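Week 4: Brooches, pins and the business of keeping your cloak on

Reading: the Destwood chapter on fasteners, plus the Lasell handlist. The handlist has no index. You'll get used to it.

Before buttons caught on, clothing in much of Europe was held together with pins. A straight pin works well enough until you sit on it. The fibula, which is a pin with a spring and a catch, behaves like a modern safety pin and turns up in graves from the later Bronze Age onward.

Terms you need for Tuesday:
Bow: the arched part, where the cloth bunches up.
Spring: the coil that gives the pin its tension.
Foot: the end opposite the spring.
Catchplate: the folded lip on the foot that holds the point.
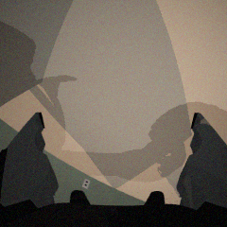

Early examples are often made from a single length of bronze wire. Later makers cast the bow separately, which left more room for decoration and more places for the thing to snap. Springs fail first. If you're handed a fibula with no pin, look for the stub of the coil before you write "complete" on your sheet. Last year's class wrote "complete" 21 times.

The Steker collection has 3,543 catalogued fasteners, of which 160 are on display and 9 are labelled correctly. (The Mets catalogue disagrees with me on the last figure.) We'll be working from the study drawers, so bring a pencil. Pens stay in your bag, however responsible you feel.

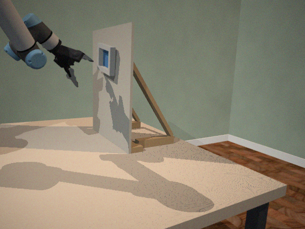 Dating by shape is useful but slippery. A style might be fashionable in one valley and go on being made in the next for generations. Brooches were also mended, handed down and buried with people who had never seen them new. The grave gives you the date of the burial, and the brooch may be a good deal older.

Position matters too. A pair at the shoulders suggests a dress pinned on both sides, while a single brooch on the chest may have closed a cloak. Check the excavation plan first, as bodies settle and small objects wander.

For next week: draw one fibula at twice life size, side view and top view, with the parts labelled. Shading is optional. Colour is not welcome.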